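Books & Writing Help > Literature in translation and regional writing

How do I find early novels in a small language when the library catalog has basically nothing??

posted by marrowfield

Ok so I'm writing a long paper for a night class on how written fiction got started in languages that didn't have much in print before the fifties. My pick was the Skimau language. Picked it because my grandmother spoke it and I can read it slowly. Bad idea maybe.

Problem — my library has 2 books. One is a hymn book. The other is a school reader with the cover gone and no date anywhere. Everything else I find is somebody writing ABOUT the novels in English and never quoting a line. I have 24 pages to fill and it's due at the end of March.

What I need:
where to look for the actual texts, not summaries
whether school readers count as literature or will I get laughed at
how to cite something with no date and no publisher

I did try the big online catalogs. Spelling is a mess, the old spelling and the new one don't match, so a search gets you nothing or else gets you fishing reports. Any help appreciated, kind of in a rush here.

oddlantern

School readers totally count. In a lot of smaller languages that's where the fiction started, because the schools were the only ones buying books. A writer would enter a competition, win, and the prize was getting printed as a class reader. So check the back pages of yours. Lots of times there's a list of other titles from the same press, and that list is worth more than any catalog.

For the spelling thing, search every version. Old spelling, new spelling, the title with the accents dropped, the title the way an English speaking clerk would of typed it. I did this for a different language and one novel was filed under three titles. Make a sheet with all the spellings in a row and just grind through it.

Also mission presses. Their records are often in a church archive and not in a library at all. Write to them, a real letter or an email with the exact thing you want. Don't ask "what do you have", ask for one title and then mention you'd be glad to hear of others.

No date — put n.d. where the date goes. No publisher, n.p. Then say in a footnote what you can tell from the book itself (which spelling it uses, price on the back, a school stamp). If the spelling changed in a known year that gives you a before or after. Teachers like that stuff.

pellet_stove

just use the english summaries, your teacher can't read it anyway

tansyroot

Please don't do what the one above me says. You can read the language, thats the whole reason your paper would be worth reading.

Try the Natstead reading room if you can get there or get someone to scan for you. They have 193 items in the small languages section last I looked, mostly pamphlets and readers, a few novels. Not all cataloged online. You have to ask for the Srivastava list, it's a typed list in a binder, named for whoever put it together. The desk people know what it is. Friday is the quiet day, go then.

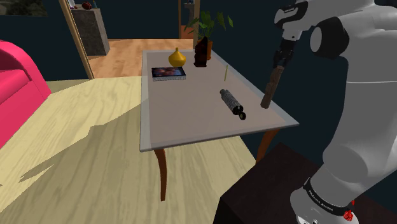
Then there's the Flolden reprint series. Cheap paper, terrible print, but full texts. The catch is they "corrected" the spelling and sometimes cut the proverbs out of the dialog, so don't base anything about style on those if you can find the first printing. One of the reprints I own is 580 pages and the intro never says what edition it was set from. Drives me nuts.

On quoting — quote in the original and put your own translation right under it. Keep it plain. If there's a word you can't get, leave it in and explain it in a note, don't guess. And if any older relative of yours is still around, read the passage out loud to them. A lot of those first novels were written by people who grew up on told stories and the jokes only show up when you hear it.

Narrow the topic too. "How fiction got started" is a whole shelf. Take your one reader and maybe one novel and compare how they open. Do they start with a place, a family, a saying? You'd fill the pages easy and wouldnt need ten books you can't get hold of.

If Natstead says the binder is out for repair ask again, they told me that once and it was on the cart.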